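Cleaning and oiling a bamboo cutting board

Household care > Kitchen > Boards and worktops

By Pouran Moradi. Last revised in December.

Time needed: 20 minutes of work, plus one night of drying and one night for the oil to soak in
Difficulty: easy

What you need

Washing-up liquid
A soft sponge or cloth
A stiff nylon brush with a narrow head
Coarse salt and half a lemon (only for stains and smells)
Food-grade mineral oil, or a ready-made board oil
Two lint-free cloths, one for applying and one for wiping off
Fine sandpaper, 300 grit, if the surface feels rough

Before you start

Bamboo is a grass. It is cut into strips, glued under pressure and planed flat. The strips take up little water on their faces and rather more at the ends, so most splits begin at the two short edges. A board that is oiled on top only will usually cup towards the dry side. Treat both faces and all four edges every time.

Check the board for cracks before doing anything else. A crack that you can catch with a fingernail will hold food and cannot be cleaned reliably. Oil will not close it. Replace the board.

Step 1. Clear the space

Large boards need more room than people expect. Move jars and canisters to the back of the worktop and have a clear patch a little longer than the board. If you work next to an oven or toaster oven, let it cool completely first. Warm air across one face will dry that face faster than the other.

Marble needs some care. Lemon juice etches it, and mineral oil can leave a dark patch that takes weeks to fade. Put an old towel under the board for steps 3 and 5, or do those steps on the draining board.

Step 2. Wash

Wash with warm water and a small amount of washing-up liquid. Work along the grain. Do both faces, even if only one has been used. Do not soak the board and do not put it in the dishwasher - the glue lines are the weak point, and one hot cycle can be enough to open them.

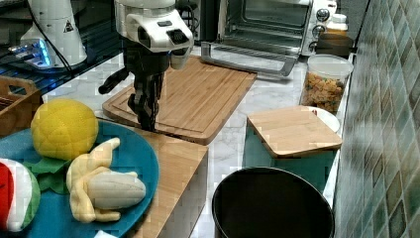 The juice groove needs separate treatment. A sponge rides over it and leaves a film of fat in the bottom of the channel, which goes sticky and later turns brown. Run the nylon brush around the full length of the groove twice, going back over the corners, then rinse with the board tilted so that the water leaves at one corner. Check the result with a dry fingertip. If it drags, repeat.

Small boards without a groove can skip this part. Everything else applies to them in the same way.

Step 3. Stains and smells

Scatter a tablespoon of coarse salt over the mark and rub with the cut side of the lemon for a minute or so. Leave for five minutes, rinse and wipe. Onion and garlic generally need a second pass. Turmeric does not come out fully with this method, although it fades in daylight.

Do not use neat bleach. It lightens the bamboo unevenly.

Step 4. Dry

Wipe off surface water and stand the board on a long edge with air on both sides. Leave overnight. Do not dry it flat, against a radiator or in a low oven.

If the surface is furry when dry, sand lightly along the grain with the 300 grit paper and wipe off the dust with a barely damp cloth. Let it dry for another hour. Stay out of the groove unless it is rough, in which case fold the paper over the end of a teaspoon handle.

Step 5. Oil

Pour a small pool of oil in the middle of the board and spread it with the first cloth. Cover the face, the groove and the edges, then turn over and do the other face. Give the short edges a second coat straight away. A 200 ml bottle does a large board several times over.

Stand the board on edge again and leave it overnight. In the morning, wipe off anything that has not soaked in. Do not leave oil standing in the groove.

Do not use olive, sunflower or other cooking oils. They go rancid.

How often

New board: once a week for the first month
Daily use: once a month
Occasional use: when water stops beading on the surface

Storage

Store on edge, or flat on something that lets air underneath. A board left flat on stone after washing stays damp on the lower face. Avoid stacking a small board on a large one while either is still drying.

Comments (2)

Bahman Babaei
Would beeswax over the oil do any harm? Mine is dry again within a fortnight.

Pouran Moradi
No harm. Oil first, leave overnight, then a thin coat of wax, buffed. Keep the wax out of the groove, it collects there.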